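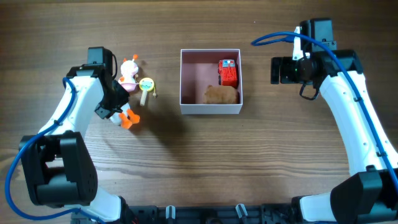 Rodrigo Vieira wrote to me after the last release that the tackle counts finally match what he scribbles down from the stands, and could we please add offloads next! Offloads are in. Thank you, Rodrigo, keep the emails coming.

Zallham Match Sheets, README

This is a hand-keyed set of player and team stats from the Zallham amateur rugby league (four clubs: Zallham, Merach, Brisach and Domínguez). It covers 39 matches, and I had a great time typing up every one of them.

What you get

matches.csv has one row per match, with the final score, halftime score and venue.
players.csv has one row per player per match: runs, run meters, tackles, missed tackles, offloads, errors.
penalties.csv has one row per penalty, with the minute if the referee's card had it.

Things to know

Run meters are judged by eye from the sideline, so treat small gaps between players as noise. Three Brisach home games have no missed tackles recorded; those cells are blank, so please don't read them as zero. The February games were played in 30-minute halves (there's a short_game column for that).

Fixes

Lenni Savolainen caught a swapped halftime score in match 44 (numbering follows the league's fixture list, gaps and all). Corrected Fri 5 June.

Found another one? Send the match number and the column name and I'll get right on it!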